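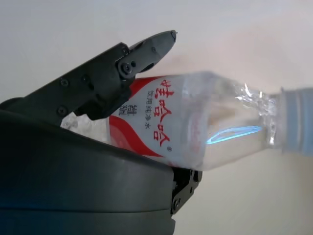

Udilcombe Technical Institute
Automation Practice, Unit 2: Setting Up and Caring for the Two-Arm Bench Cell
Handout prepared by Chepkoech Ndung'u, Kershaw Laboratory

Purpose of this handout

These notes cover the routine checks on the two-arm bench cell in the Kershaw Laboratory. Students should read them before the first practical and bring a copy with them. The full maintenance schedule is kept in the Trelness binder under sheet 849, and any work beyond what is set out here must be agreed with the laboratory supervisor.

The cell is used for bottle and glass handling. Its two arms are checked together, even when an exercise needs only one of them.

1. Inspection of the fingers

The arms must be stopped and the enable key removed before hands are placed inside the working area. Look first at the tips. Light chipping of the black finish is to be written in the log but does not stop the work. A bent or cracked finger does.

Next, go over the screws on the finger plates and at the pivots. Use the small hex driver from the Livon tool roll and turn only until resistance is felt. Overtightening at the pivot makes the finger slow to open – a fault often mistaken for a software problem. A screw that turns freely is to be taken out, cleaned and refitted with thread compound by a member of staff.

The wrist view is checked with a bottle held in the fingers. The upper finger and the label should both be clearly visible. If the picture is dull, clean the lens with a dry cloth and look again.

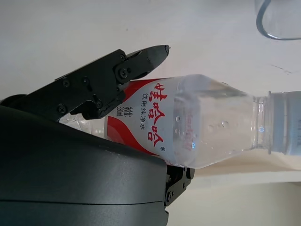
2. Grip setting

Set the grip to 67 on the pendant scale for a full bottle with its cap on. A slight dent in the wall under the finger is acceptable. If the bottle creases sharply or the label wrinkles along its length, lower the setting in single steps and repeat the hold.

The bottle should then be held upright over the tape mark for a slow count, with the cup left standing on the table. Watch the level of the water for signs of tremor in the wrist.

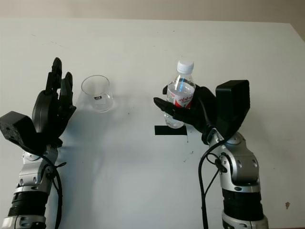 Any tremor should be noted together with the arm on which it was seen. Bring the arm to rest before looking for the cause, and begin with the cables. Each should hang in an easy curve beside the forearm, with enough slack for the wrist to turn fully. A cable that pulls straight at any point in the movement must be re-routed before the cell is used again.

3. Rest position and table

At the end of the checks, both hands are opened and raised, and the glass and bottle are left standing between them. The tape strip is the reference for placing objects. It should lie flat, and a lifted corner means that it must be replaced and the position taught again.

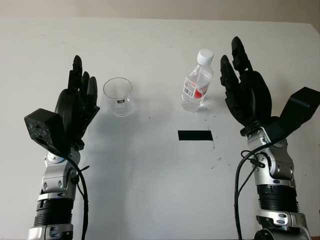
Figure 4. Both hands raised and open, with the glass, the bottle and the tape strip between them.

Wipe the table with a damp cloth, working away from the arm bases. Solvent must not be used near the tape.

4. Log entries

Record the grip setting, the condition of the fingers and the state of the cables for each arm separately. A full service is due after every 200 hours of running, as shown on the pendant. Entries are to be initialled by both members of the pair before the enable key is returned to the supervisor's desk.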